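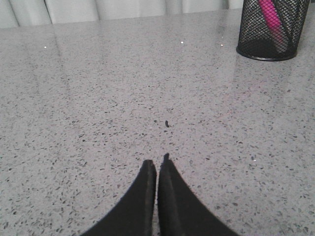
Home | Notebook | Hardware | Procedures | Contact

Filed under: Teleop / Pick and place

3/6/21

Pen-to-holder task, hand-guided and remote demonstrations. Written up by me; Silvana Pacheco on the leader arm for the remote sets, Benedito Rangel checking the logs. Task definition is unchanged from the Medeiros sheet: gripper takes the pink pen, carries it to the mesh holder, lowers it in, releases, retreats. Scissors stay on the counter as a distractor and are not to be touched.

Hand guiding first. The arm was put in gravity compensation and I moved it by the wrist. Joint angles log cleanly, but my grip on the wrist adds a small twist at release and the policy from the last batch copied it. Release with twist puts the pen against the rim on the way out. I now hold the forearm link and leave the wrist alone for the last part of the descent. Slower, and the recorded path is straighter.

Remote sets second. Scaling on the leader was 2:1 to begin with. Silvana found it too fast near the holder and too slow in the carry. We changed to 3:1 and left it there for the whole block. Switching scale inside a demonstration is possible in the Trandley software but it leaves a step in the velocity trace, and I do not want that in training data.

Start state for a trial: holder upright near the curtain, nothing in it, scissors closed with the loops toward the holder. The fixed view is what we check against before pressing record. There are a few dark specks on the counter by the scissor handles. Wipe down between blocks, not between trials.

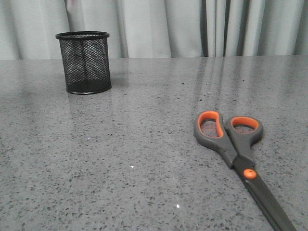
Wrist view

The wrist view was the argument of the day. Benedito wants it in the observation for the full trajectory. I want it masked until the approach. With the arm raised and turned away from the work, the wrist camera sees the long gray curtain, the wall and the kitchen side: cutting board, the green pot with its glass lid. None of that helps locate a pen. If the policy ties "start of episode" to a cutting board, it will fail the first time somebody puts the board away.
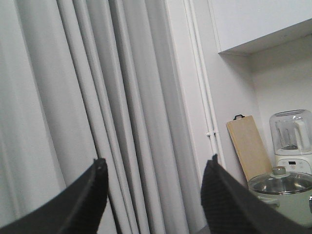

Counter-argument from Benedito: the background is a cheap cue for arm orientation, and masking needs a trigger, which is one more thing to get wrong. Fair. Compromise is to train both, same demonstrations, same seed, and compare at Gatetton on a different counter. If the full-view policy drops there and the masked one holds, that settles it.

Separate point on the same camera. With the fingers nearly closed, the gap at the tips is a narrow strip and the counter flecks show through it. The gloss gives small white glints as well. The old pen detector ran on brightness and would fire on those. Color threshold on the pink is far better, and the orange on the scissors sits well clear of it in hue. Keep the color threshold. Note that the glossy stone also picks up a faint pink tint under the holder when the pen is inside, so the lower bound on saturation has to stay high.

Success check

Scored from the fixed view, after retreat. All of these have to be true:

– pen inside the holder, upper part clear of the rim
– holder upright on its base
– scissors flat and closed
– no part of the gripper in view

The last item matters for labeling. Silvana tends to stop recording at release, which leaves the arm over the holder in the final image and the labeler cannot tell an open gripper from a closed one. Agreed: back off, clear the view, wait 2 seconds, then stop. The reference for a pass has the pen standing in the holder with its pale tip up, scissors flat toward the front. 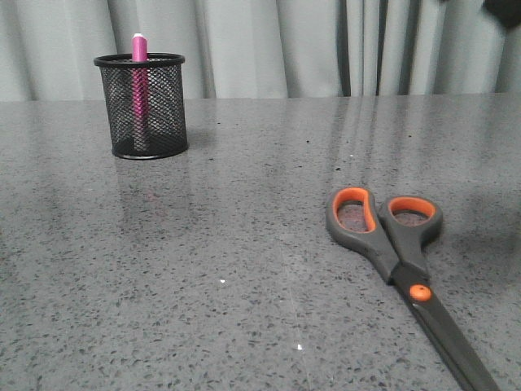 Counts and open items

Target is over 40 remote demonstrations before the next training run. Hand-guided ones go in a separate folder and are not mixed until the twist question is closed.

1. Leader trigger has a dead zone at the closed end. Operator squeezes, nothing happens, operator squeezes harder, fingers jump. Benedito to remap so that the first 8 percent of travel is live.

2. Drop height. Silvana releases high, I release low. Both are inside tolerance, but the two styles average into a bad one. One operator per training set until we have a height cue on the leader display.

3. Holder placement. It has been put down by eye. Tape marks would show in the fixed view, so use the Boststead template, set the holder, lift the template off.

4. Timestamps on the wrist stream lag the joint log by a constant offset. Corrected in export, not at source. Raw files are still wrong – do not train from raw.

5. Save the leader calibration with every block. The last block has none and I had to copy the one before it.

Next session: remap first, then one short remote block with the template before anything else is changed.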